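Sorting the big bricks by color: what we learned at the toy shelf

By Daryna Stasiv

In the July issue I promised to write something about the large building bricks, and several parents in Prallbridge have reminded me of this promise since then. So I will keep it now. The subject is small, but in my house it was the reason for many bad evenings, and I think it is the same in yours.

For readers who are new: the toy shelf at Gevness lends toys to families for two weeks, and the bricks are the set that goes out most often. They also come back in the worst condition. I do not mean broken, for these bricks are very hard to break. I mean that they come back in one bag together with crayons, a sock, and pieces from a different set. Mohandas Ramasamy and I spend a good part of our evening separating them, and this is how we began to think seriously about color.

Our first idea was to sort by size. It looks logical to an adult, but small children do not see a brick as "small" or "longer" in the first moment. They see red, blue and yellow. When my younger son was two, he could already bring me all the blue ones if I asked him nicely, but he was completely lost when I asked for the short ones. So now we sort by color first, and by size only if somebody has the patience.

The second thing is the container. A deep box is comfortable for the person who cleans, because everything goes in with one movement. For the person who plays it is not so good. The brick you want is always at the bottom, and the whole box is turned over on the floor to find it. A low bin with divisions is better, and for three colors you need only three places.
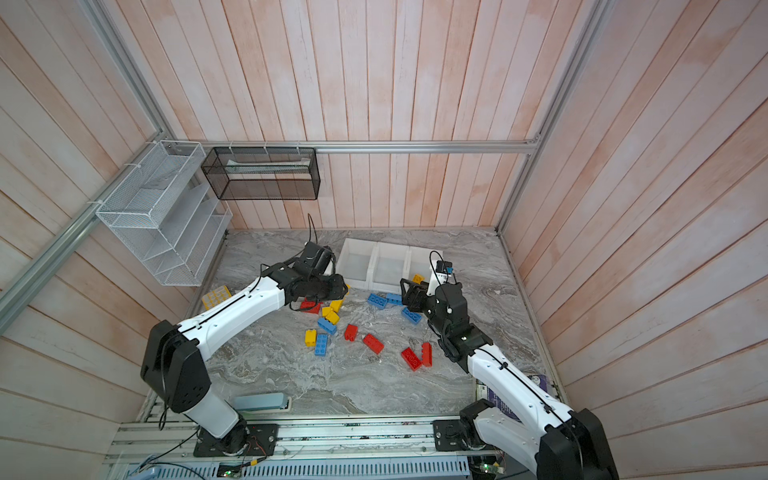
How do I know if my child is ready to sort by color?
Put one brick in each compartment yourself and give the child a fourth one to place. If it goes to its own color two times in a row, you can begin with a small pile.

Please do not start with the complete set. We lend 20 bricks in one bag, and for a beginner it is too many. Take out 11 and keep the others in a cupboard. Mohandas gives his daughter even fewer, and he chooses them so that one color is clearly the biggest group. She finishes this color first and is very proud, and then the rest looks easy to her.

It also helps to begin with one color only. "Today we look for yellow" is a sentence that a tired child can still follow. In our family yellow is always first. I cannot explain why, it became a habit, and now my sons protest if I say red. When the yellow ones are in the tray, you may stop there if the mood is bad, and continue after dinner.
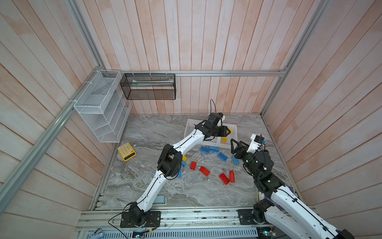
Yellow first: one block in the tray, and plenty of blue and red still on the floor.

A few words about the surface. On a thick carpet the bricks stand badly and roll under the sofa. A hard floor or a big table is better, although it is louder. Mrs. Perić from the second floor has written to us about the noise, in a very kind way, and I pass it on: a thin blanket under the building place, please, if somebody lives below you. For the sorting itself you can take the blanket away, so that the bricks slide easily.

Now the question of other toys. At our house there is always something on the floor that does not belong to the game, and before I used to remove all of it before we started. I do not do this anymore. If a thing is too big to be mistaken for a brick, it can stay where it is. The child learns to look past it, and this is also a part of sorting. Only small pieces must go away, for they end in the bins and then in our return bag.

When one color is finished, the work goes faster. With red and blue there are only two decisions to make, and this is a good moment to let an older brother or sister join. Each child takes one color and one bin. We tried it at the Tultidmont play morning and there was much less quarrel than I expected, though one boy wanted both colors until the end.
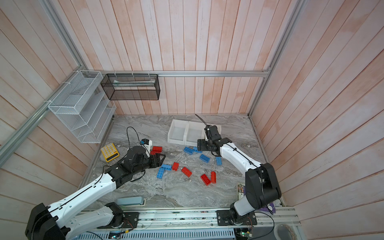
Red and blue on the floor, bins at the back, calculator off to the side.

For the families who have the brick set at home at this moment: please return it sorted in three bags, one for each color. The flat studded plate goes separately, on top, so that it does not press on the bags. If a brick is missing, write it on the card and do not worry. It usually comes back with the next family's sofa cleaning, or in a coat pocket.

The next return evening is 2025-10-28, at the usual door. Mohandas will bring spare bags. If you have a better method for the sizes, tell me there, for I am still looking for one.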